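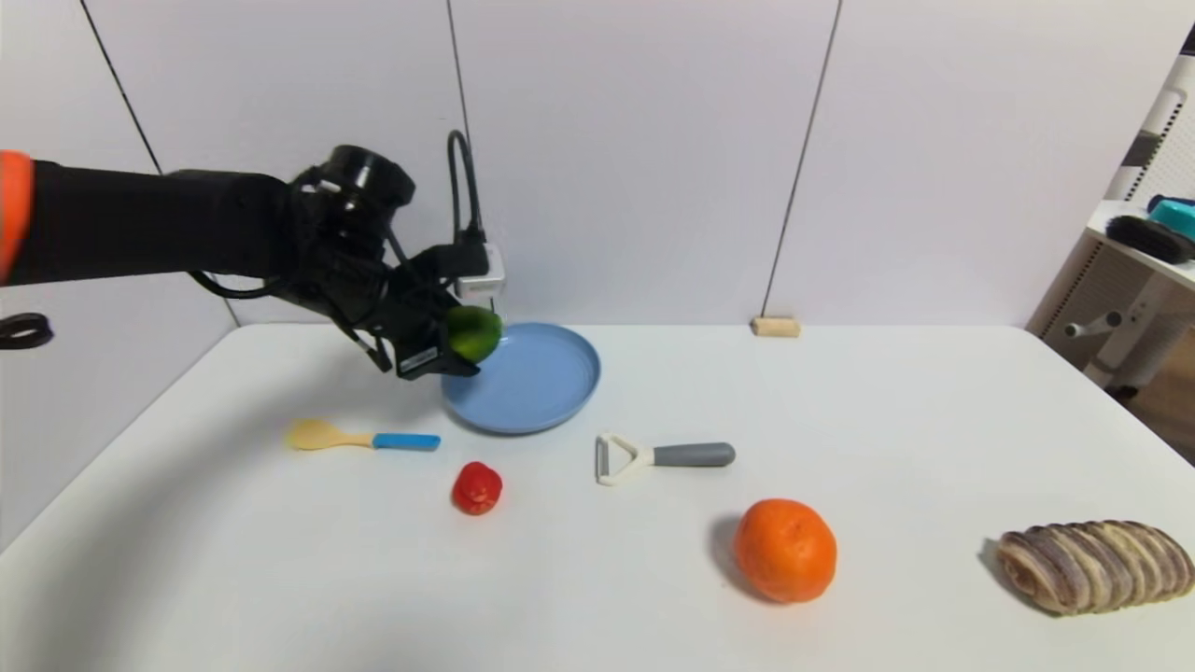 Horácio Guerreiro asked in April why we bother with clutter at all. If the task is one piece of fruit and one plate, he wrote, clear the table, record clean runs, and let the model learn the motion before it has to learn the search. It is a fair question and most of this talk is an answer to it, so I read it out first.

Opening slide stays up for this part. Lime in the gripper, at the plate. Orange, bread, spoon and peeler stay on the table.

Short answer to Horácio: we tried it his way at Karkwood. The first 600 runs were recorded with the target and the plate only. The policy trained on them reached for whatever was nearest the middle of the table. Add a second object and it had no preference between the two. It had learnt a place, and the instruction text was doing no work.

Say what a run is. One run = one instruction, one start position, one pick, one place, arm back to rest. Everything between the operator's start press and stop press is kept, including hesitation. We do not trim pauses. Vollness trimmed theirs and the arm learnt to close the gripper too early.

Totals. 3,735 runs kept at the time of writing. 32 layouts. A layout fixes which objects are out. It does not fix where they go; the operator moves them between runs. Spell this out, it was misread last time.

Choice of objects. Three rules:
Something round that rolls if pushed.
Something long that has to be gripped across its width.
Something close in colour or size to the target, in at least half the layouts.

On the third rule, we were slack at first. Limes were always the only green thing on the table, so "lime" and "green" could not be told apart. Meireles spotted this from the labels alone, without watching a single run. Layouts from the second batch onwards correct it. The older ones are still in the set, with a flag.

Shadows. The arm throws a broad one over the table and it moves with the arm. Early advice was to add lamps until it went. I would leave it. The shadow will be there when the policy runs, and a set without it is a set from a different room. Keep the lighting even, then stop adjusting.

Views. The head view gives the layout. The wrist view gives the last few centimetres, when the hand hides the object from above. If either stream drops, the run is rejected – no patching from the other one.

Failed runs. Drops and missed grasps are kept in a separate folder, labelled by the operator straight away. Do not label them at the end of the day. We checked 100 that had been done that way against the recordings and the reasons given were poor, mostly "slipped".

(If short of time, skip to placing.)

Placing. The instruction says "on the plate" and people disagree about what counts. Our rule: released, inside the rim, not touching the hand. Fruit that rolls back out after release is a failure even if the motion was good. Kovcombe counts it as a success, so the two sets must not be pooled until one side relabels.

Back to Horácio. Clean runs do have a use. We keep a small number for checking calibration after the arm has been moved, and they are never trained on.

Next slide: label format, then questions.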